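Gratberg Building, Shared Workroom Users' Meeting
Minutes, May

Present: 5 people, plus one who left at the first mention of the cable rota.

1. Minutes of the last meeting
Approved. The action on chairs was carried forward, as is now traditional.

2. Lost umbrellas
Fismont reported 4 unclaimed umbrellas in the hall stand. The gray one in the checked sleeve is not among them and should stop being offered to visitors. Agreed that anything unclaimed by the end of May goes to the front desk.

3. State of the room
The large gray table stays where it is. Hollis asked again for a second whiteboard and was invited to use the first one, which has plenty of white left. 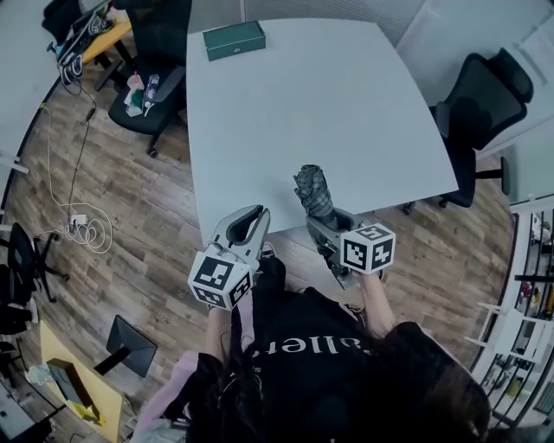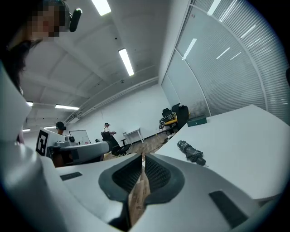
4. Cables and the power strip
Juritz proposed that the power strip come up off the floor. Carried, after a discussion of 90 minutes that covered hooks, clips and a short history of tape. Hooks won. Cables on the left side of the room to be untangled by whoever tangled them. There were no confessions.

5. Chairs
A chair is for sitting on. Water bottles, snacks and papers to be moved to a shelf by 6 each evening. One objection, noted at length and then shortened.

6. Any other business
The dark green box is to be labeled by its owner. Fismont to bring labels, Hollis to bring a pen that works.

Next meeting: same room, bring your own chair if the action above has not been done.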